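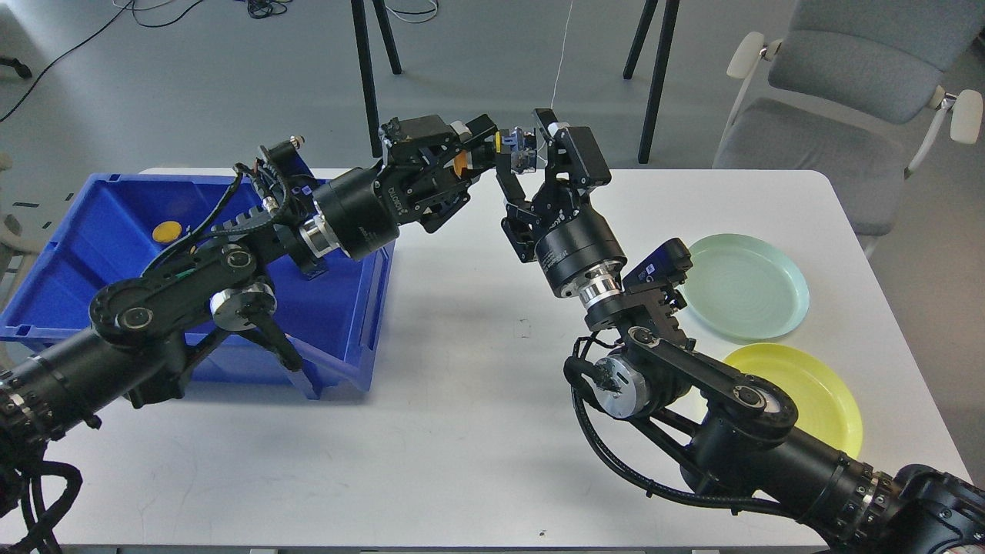 A reader in Harkville wrote in last week to tell me I'm wrong about rye, and that no beginner should start with it when plain white flour is so much easier to find and so much cheaper to waste. She's fed the same white starter through two house moves and it has never let her down.

Fair enough! I love getting notes like this, and I did go back and reread my post. I may have been a bit pushy. But I've now started five jars with rye and every one of them was bubbling well before my white flour jars did anything at all, so I'm going to keep cheering for it.

What I do now, if you want to try it: 34 grams of whole rye and the same of water in a clean jar, stirred with the handle of a spoon, lid resting on top. Next day I throw out half and feed it again. That's all the first week is. Mine smelled like old gym socks on day three (sorry) and then like green apples by day six, and I was so happy I made everyone in the house smell it.

The loaf I'm hooked on at the moment is the dark one from Kļaviņa, the little bakery in Fitmont next to the tire shop. They put caraway in it and something sweet that I'm pretty sure is malt syrup. I've been trying to copy it since August. My best attempt so far used 300 grams of rye, 200 of bread flour and a big spoonful of malt, and it rose right up to the rim of the pan before I got greedy and left it too long. It sank in the middle. Still ate it, with so much butter.

Next time I'm going to toast the caraway first, and maybe soak part of the rye overnight in hot water, which a few of you have suggested. I also want to try a covered pan, because my crust keeps coming out thick enough to need the big knife.

To my reader in Harkville: please send me your white loaf recipe! I'll bake it exactly the way you write it down, no rye snuck in, and post how it goes.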